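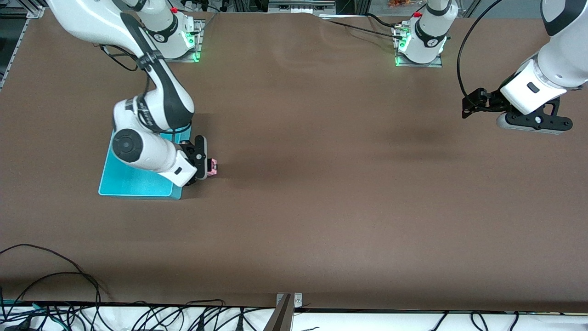
哑光的棕色台面，有几道浅浅的折痕。

租房用过的几张桌子

2026年10月16日，星期五

上个月又搬了一次家，从Kasovgate搬到现在住的这条街。搬之前列清单，别的东西都好办，锅碗和书装箱，衣服塞袋子，只有桌子要单独想。带走还是卖掉，卖掉以后买新的还是再找旧的，想了好几个晚上。后来跟朋友说起来，才发现我对桌子的意见比对床和沙发都多，所以写一篇记下来，也给刚来内罗毕租房的人做个参考。

先说第一张。刚来的时候公司安排的宿舍里有一张书桌，漆得很亮，晚上开台灯，灯泡的影子就在桌面上，正好在眼睛下面。写东西写一会儿就想挪位置，挪来挪去影子还在。当时不懂是桌面的问题，以为是灯不好，换过一个灯罩，效果一般。后来找了块布铺上，布又总是滑，鼠标推一下，布跟着走。那张桌子用了不到半年，留下的经验只有一条：桌面不要亮光的。

第二张是搬到Kasovgate以后买的。那是个老小区，院子里有一棵很大的蓝花楹，开花的时候地上全是紫的，扫地的人早上扫完，中午又是一层。房子没有家具，进门就是空的水泥地。头一个星期我坐在地上吃饭，电脑放在纸箱上。纸箱里装的是书，所以还算稳，就是腿没地方放。

邻居Akinyi Mussa看不下去，带我去Bakilana。Bakilana是个旧货市场，离小区要坐两趟小巴，卖家具的在最里面，要先穿过卖鞋的和卖锅的。那边的家具都堆在露天，上面盖塑料布，想看哪张得叫人把布掀开。Akinyi教我的办法是先不看桌面，先把桌子翻过来看底下。桌面可以重新打磨，底下要是横档裂了，或者有虫眼，修起来比买一张还麻烦。她翻桌子的动作很熟练，抓住一条腿往上一提就过来了，摊主在旁边也不拦。

那天看中的是一张长方形的木桌，四条直腿，没有抽屉。摊主说是从一个学校出来的，桌面一侧有很多圆规扎的小洞，应该是真的。价钱谈了很久，具体多少我记不清了，只记得运费是600先令，因为这个钱是单独给拉车的人的。拉车的小伙子把桌子倒扣在手推车上，一路推过来，比我坐小巴到得还早。

桌子进门以后才发现矮了。摆在市场的泥地上看不出来，放进屋里，配上椅子，手肘总是比桌面高一截，时间长了肩膀往前塌。我拿旧木块垫过，四个角垫不齐，写字的时候会晃。最后是请木匠Dennis Sang接的腿。Dennis的铺子在小区后门，门口常年晾着门框。他看了看，说接腿可以，但要用榫，不能只用钉子，钉子两年就松。我说行。他量了我坐下来以后手肘的高度，让我坐在他的凳子上量一遍，又回家坐我自己的椅子上量一遍，两个数不一样，以家里的为准。

这一点我觉得很有用。网上能查到标准的桌高，但是标准桌高配的是标准椅子，旧货市场买来的椅子没有什么标准。所以现在别人问我买多高的桌子，我都让他先定椅子。椅子定了，脚踩平，手肘自然垂下来弯成直角，从地面量到手肘，桌面就做到这个高度，或者稍微低一点点。打字多的可以再低一点，写字多的保持原样。

接完腿以后顺便把桌面也弄了。Dennis给我砂纸，从粗到细，让我自己磨，说这个活不难，给他做他也是叫徒弟磨。砂纸一共花了200先令。磨了两个下午，顺着木纹磨，不能横着，横着磨出来的印子上了油以后特别明显。我开头没听，有一小块是横着磨的，到卖掉那天都还看得见。磨完用湿布擦一遍，等干了，木毛会立起来，再用最细的砂纸轻轻过一遍。这一步我本来想省掉，Dennis路过看了一眼，叫我别省。

上的是木蜡油，没有上漆。油的颜色比我想的深，擦上去像泡了茶，过了几天浅下来一些。不反光，晚上开灯很舒服。缺点是怕水。杯子直接放上去，过一会儿拿起来就是一个圈。刚开始每次都去擦，后来圈多了，互相叠着，也就不管了。有一次Subira Kimaro来吃饭，端着汤锅找不到地方放，我说直接放，她不肯，去厨房拿了块砧板垫着。她家的桌子是玻璃的，她对桌子一直很小心。

说到玻璃桌，我也用过一阵。Subira有半年去蒙巴萨工作，我帮她看房子，顺便在她家干活。玻璃桌好擦，这是唯一的好处。冬天（这边六七月也算冬天，早上挺凉的）手腕放上去是冰的，放杯子有声音，放钥匙声音更大。还有一个没想到的，从桌面能看到自己的脚和地上的灰，写着写着就想去扫地。那半年Subira家的地一直很干净。她回来以后很满意，我没有解释。

第三张是办公室的。换工作以后去了Gestis，一家做报关的小公司，办公室在二楼，楼下是卖轮胎的。桌子全是统一买的，板材，灰白色，带一个锁不上的三斗柜。这种桌子说不上好坏，边上的封条时间长了会翘，翘起来以后很勾袖子。我旁边坐的Kipchumba Swai用胶带把封条粘了一圈，粘得很整齐，后来行政让每个人都照着粘。三斗柜的问题是占腿的位置，本来桌子就不宽，柜子一放，人只能坐在偏左的地方，屏幕却在正中间。我把柜子拉出来放到了身后，当凳子坐，也有人来谈事情的时候坐那里。

在Gestis学到的是台面要留空。报关的单子多，有一阵子我桌上堆了三摞，找一张要翻半天。Kipchumba的办法是桌上只留正在办的那一份，其他全部竖着放进文件盒，盒子放地上。我试了一个星期觉得麻烦，弯腰弯得腰疼。改成放在窗台上，就坚持下来了。下班前把桌上的东西收掉，第二天早上来的时候是空的，心情确实会好一些，这个我以前不信。

再说为什么这次没有把那张木桌带走。新房子的门窄，楼梯是转弯的，桌子接了腿以后横竖都过不去。我让房东Beatrice Simiyu给我量了门，她在电话里报的数字我又让她量了一遍，差了17厘米。第一次她把门框也算进去了。就算按第一次的数字也只是勉强，按第二次的就完全不用想。请Dennis把腿拆下来也问过，他说当初用的是榫，胶也上足了，拆就是锯。我不舍得锯，挂在小区的群里卖了，买的是一楼的一户人家，孩子刚上小学，要写作业。矮一点的孩子坐接过腿的桌子其实不合适，我跟他们说了，他们说孩子会长。搬下去那天我去帮忙，看他们放在窗边，光从左边来，位置不错。

桌面上圆规扎的洞还在，磨的时候没磨掉，扎得太深。那家的孩子把铅笔尖插进去，一个一个试。

新房子是一室一厅，客厅有一面墙凹进去，以前的租客大概放过柜子，墙上有一块颜色不一样。我想把桌子放在这里，所以尺寸是定死的，只能买小的或者定做。去了Zekel看，Zekel是商场里的家具店，东西比旧货市场贵很多，好处是可以坐下来试，也可以退。店里的桌子摆得很密，每张上面都放了假花和假书，试的时候要先把假书挪开。我坐了好几张，店员一直站在旁边，坐久了有点不好意思。

看下来有几点体会，写给跟我一样要买小桌子的人。

桌子的深度比长度要紧。很多小桌子看着够长，但是前后太浅，屏幕放上去离脸很近，键盘前面没有放手腕的地方。我宁可短一点，深一点。去店里试的时候，把前臂整个放上去，手伸平，指尖前面还应该有放屏幕的地方。

桌子下面的横档要看位置。有的横档在正中间，正好顶着膝盖，有的在脚踝的高度，踩着还挺舒服。照片上看不出来，一定要坐。

抽屉可以不要。抽屉有厚度，装在桌面下面，腿就少了空间，而且里面最后都是用完的电池和不知道哪里来的螺丝。我现在用一个饼干盒放在桌角，满了就清一次。

桌面的颜色，我偏向中间的，深浅都不极端。纯白的容易脏，晚上刺眼；黑的一点灰就看得见，橡皮屑尤其明显，内罗毕旱季灰大，早上擦过下午又一层。棕色的最省事，咖啡滴上去不马上擦也看不太出来。

边缘要摸。手臂长时间压着的那条边，如果是直角的，一天下来会有一道印。旧货市场的桌子反倒常常没有这个问题，边都被以前的人磨圆了。新桌子可以让店里倒一下角，Zekel说可以做，要加钱，要等。

最后没有在Zekel买。又回去找了Dennis，搬家以后离他的铺子远了，要专门坐车过去。他那天不在，徒弟说去给人装门了，让我等。我在门口的凳子上坐着等，就是当初量手肘的那张。等的时候对面烤玉米的给我挑了一根，抹了辣椒和青柠，边吃边看徒弟刨木头。刨花卷得很长，掉在地上，鸡过来啄两下又走了。

Dennis回来以后我把尺寸给他，他先问门多宽，楼梯怎么转。我说这次想做成可以拆的，腿用螺栓，搬家的时候能卸。他不太赞成，觉得螺栓的总归不如榫的稳，但也承认我这种隔一阵就搬的人只能这样。商量下来，横档和腿做成一个整体，左右各一组，桌面单独一块，用螺栓和下面连。桌面的木料他推荐柏木，便宜，味道好闻，就是软，指甲能掐出印子。我问有没有硬一点的，他带我到后面看了一块旧料，是从人家拆下来的门上得的，颜色深，有几个合页留下的洞。他说洞可以补，也可以不补。我选了不补，让他把有洞的一头朝里，电线可以从那里穿下去。

定金付了，说好12月之前能做完。他的时间一般要往后加，上次接腿说三天，用了一个多星期，所以我心里准备的是过年。现在暂时用的是Beatrice借我的一张折叠桌，平时她家办喜事才拿出来用，收起来靠墙，打开的时候要注意夹手。桌面中间有一条折缝，鼠标过去会跳一下。铺了一本旧挂历，翻到背面，刚好盖住。

Akinyi前几天过来看房子，进门先把折叠桌掀起来看了看底下，说锁扣有点松，让我别在上面放开水。我去买了一段铁丝把锁扣绕上了，目前还行。

等新桌子做好了再写一篇，到时候把尺寸和花的钱都列出来。有人在Bakilana见过好的旧椅子也请留言告诉我，我那把椅子的坐垫已经塌了，换了椅子就得重新量高度，最好赶在Dennis锯腿之前。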